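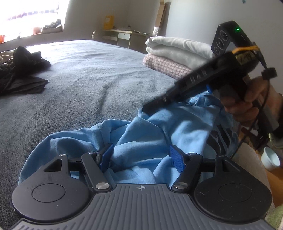

What does a visitor learn about cloth handling from an open day? Mostly how long it takes to get a garment flat enough to fold, and how much of that time goes into finding a corner.

Home | Issues | Authors | Search

4.2 Demonstration at the Ellar open day

The Ellar open day was held in April and combined a short talk with a hands-on session. Visitors worked with a pair of hand-held grippers, one in each hand, and were asked to fold one item at a time on a bed (Figure 3). Each session was limited to 5 items. No practice time was given.

Print this article | E-mail this article

Figure 3. Two hand-held grippers at work on a light blue cloth. Other clothing and folded linens are on the bedspread.

Recordings shorter than 200 frames were dropped before analysis – most of these were false starts. The remaining set holds 3,805 grasps, labeled by the Edano protocol. A grasp was labeled as failed if the cloth left the fingers before the item was released on purpose.

We did not correct for differences in hand size between visitors.

This site uses cookies. By continuing to browse you accept our cookie policy.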